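I got to the Zesusia open day at 2 in the afternoon, which was dumb of me, as everybody else had the same idea and the parking lot was full clear back to the loading dock. But I'd promised myself a proper talk with Guoqing Ye this year (last December we managed maybe a handshake), and he'd promised me coffee, so in I went.

He runs the training side of the shop, and he talks fast. "People come in wanting to see the big machines," he told me, steering me past a crowd of kids in paper visitor badges. "I want them to see the boring part! The boring part is where we spend our lives."

The boring part, it seems, is practice. Before one of their arms gets to do anything on the floor, it has run the job in a simulator the team calls Prollow. I asked how many tries it takes. "For something small? We start with 1000 and then we look at what went wrong. Usually plenty." He seemed very cheerful about that.

Cuiping Jiang joined us by the coffee urn. She builds the practice tasks, and she came to it from teaching grade school, four years in a classroom before she switched. I wanted to know if any of that carried over. "Oh, all of it," she said. "You don't hand a kid a chapter book on the first morning. You also don't give them the same worksheet in the same order every time, or they just learn the worksheet." So she shuffles things. Where the pieces start, how they're turned, how much light there is. "Guoqing says I'm mean. I'm thorough." 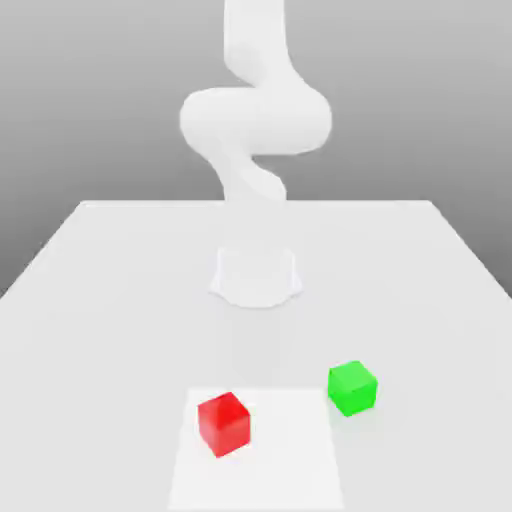

Cuiping's favorite tasks are the ones that sound too easy to bother with, and she got pretty animated explaining why. Say the job is to put two blocks on a mat. With the red cube already sitting on the white square and the green one just off its corner, on the bare table, you'd think there was hardly anything left to do, right? "That's the kind I like best," she said. "Close is hard. Close is where you find out if you wrote the rule properly." I asked what counts as on the mat, and the two of them gave me different answers at the same time, then argued it out for a good while as my coffee went cold.

I asked Guoqing what he'd be showing next year. "More failures," he said. "Bring a friend."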